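Subject: Re: Bedding for the Zostcombe room

Walls are staying pale blue, and the tiled floor can wait until February.

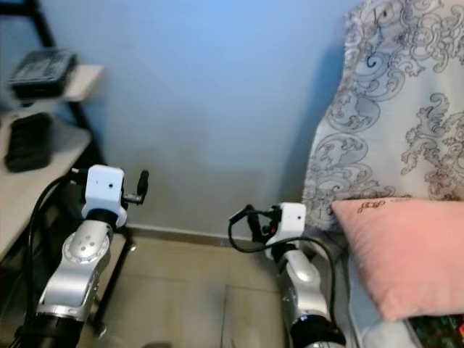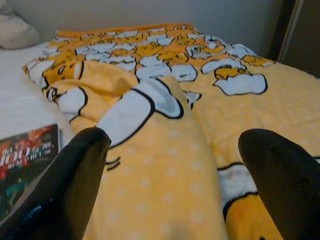
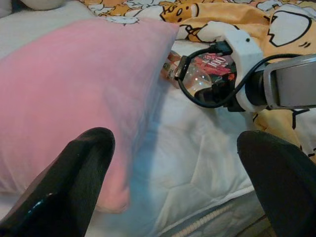 The yellow blanket stays – my niece likes the egg characters. I still want a plain spare, so yes please to yours. I can collect on Thursday after 6.

Khanyisile

Gijs Hoekstra wrote:
> I have a single blanket going, plain grey, washed.
> Is the pink pillow staying too? I have two spare covers in Prumham.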